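Chapter 7
When the Arm Stops Short

Every robot fails sooner or later, and a good failure will teach you more than a week of smooth runs! In this chapter we take one apart from start to finish. It comes from a teaching lab in Cáceres, where Costel Jurić and his students were running a kitchen task on a tabletop arm under a controller called Trarell.

The job was simple to say out loud: reach the toaster oven, close on it, pull. The arm had done it 156 times. Then one afternoon in May it moved into position, hung there for 40 seconds with its motors straining, and shut itself down. No alarm sounded, and the log held a single line - "limit reached" - with no hint of which limit.

Jurić's first guess was a worn joint. His second was the cable that loops over the oven, and that guess turned out to be much more interesting.

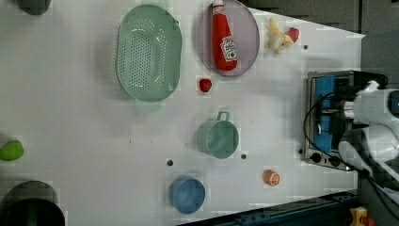 7.1 What a Force Limit Knows

A force limit is a number. When the push or pull at the gripper goes past it, the controller is supposed to stop the arm. In Cáceres the number was set to 45 newtons, a sensible choice on paper, but the controller averaged its readings over a long stretch of time. A snagged cable pulls in short, sharp tugs, and the average smoothed them almost flat.

Keep that picture in your head as you read on - sharp tugs going in, a calm line coming out. We'll plot both in Section 7.2, and you'll find the fault yourself before we show you the fix.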